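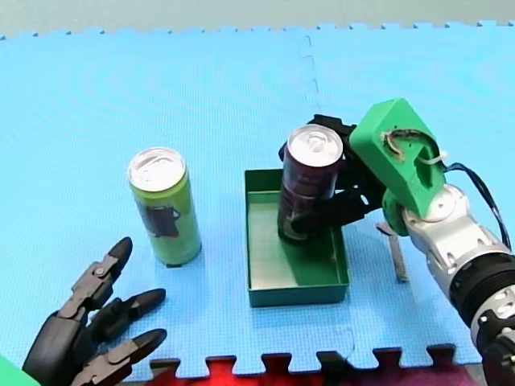 Ticket 1386 – grasp policy lets go too early on the two-can task
Opened by: Marleny Salazar
Status: open, February 2026

Hi all! Picking this one up again after my December notes, which were a mess, sorry. The setup is the usual one: green can standing on the mat, purple can with the tray, gripper arm on the right, multi-finger hand on the left.

The bug: the right arm closes on the purple can fine, then the policy calls the grasp finished and opens up before the lift. I saw it in 5 of 37 runs with the Denik checkpoint, and every one of those had the can near a tray wall.

What I tried:
– Recalibrated the wrist. No change.
– Slowed the close step down. Still 5 (different runs, same count, go figure).
– Made the policy wait for 3 matching contact readings in a row before it can call the grasp done. Zero early releases in the next 37!

So I think it's the contact estimate flickering, and the Cumska baseline hides it with its longer smoothing window. Orlando, could you rerun my fix on the Isach split before I merge? I only tested with the purple can, and I'd love to see the green one in the tray too.

Reply from Orlando Cáceres: Sure, queued it. Which seed did you use?

Marleny: Same one as the baseline – it's in the config.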